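The Great Bathroom Counter Clear-Out
7 September 2021

So I finally did the thing I've been putting off since we got back from Badik, and dealt with the bathroom counter. We stay in small hotels a lot for my work (15 nights this summer, which is plenty, thank you) and I come home with a head full of ideas about how little a person needs next to a sink. Then I open my own cabinet and three half-used lotions fall on my foot.

My rule this time was simple: everything comes off, the basin gets a proper wipe, and only what gets used every day goes back. I gave myself an hour and it took 2, mostly because I stopped to read the back of every bottle. I found a Lockyer hand cream I'd have sworn I lost in the move! It has gone a bit grainy but I'm keeping it.

For the wiping I'm a total microfiber convert. I used to go through paper towels like crazy and still had streaks on the faucet. Now it's a damp cloth first, then a thick dry one for the chrome, and I don't bother with spray unless there's toothpaste involved (there is usually toothpaste involved). 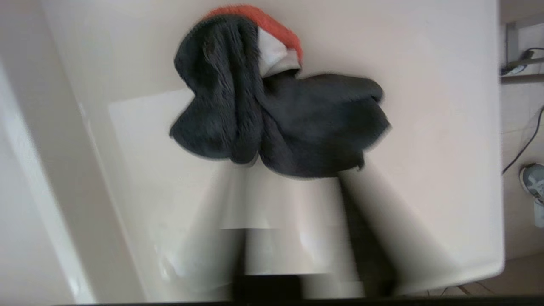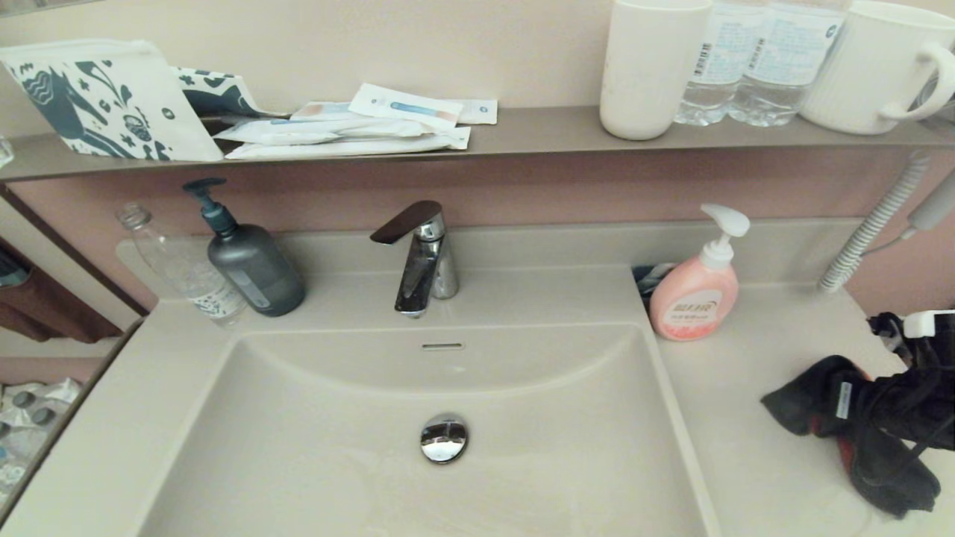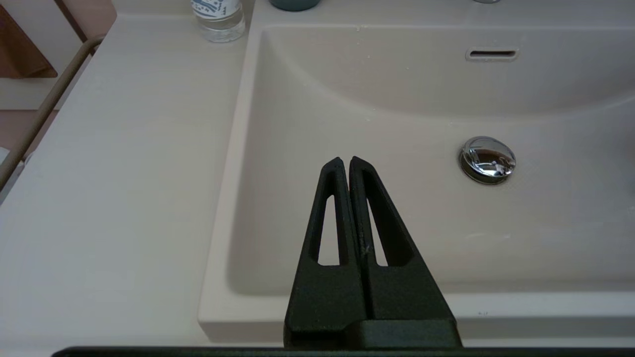 My big weakness is little packets. Shower caps, cotton swabs, the tiny sewing kit I will never open, I take them all home and they breed in a drawer. I tipped that drawer out on the bed and it was embarrassing. A long shelf over the sink, like the taupe one with the flat white sachets stacked on it, would keep mine where I can see them, and maybe then I'd use them up before collecting more. I looked at one from Estum but it was 864 with shipping, so no. The Traltura one is 594 and a little shorter, and I keep going back to the page at night when I should be asleep.

Anyway, the pump soap stays out, the hair dryer goes on a hook as soon as I find the drill, and the empty bottles are already in the recycling. Next up is the linen closet, and I'm going to need a snack first.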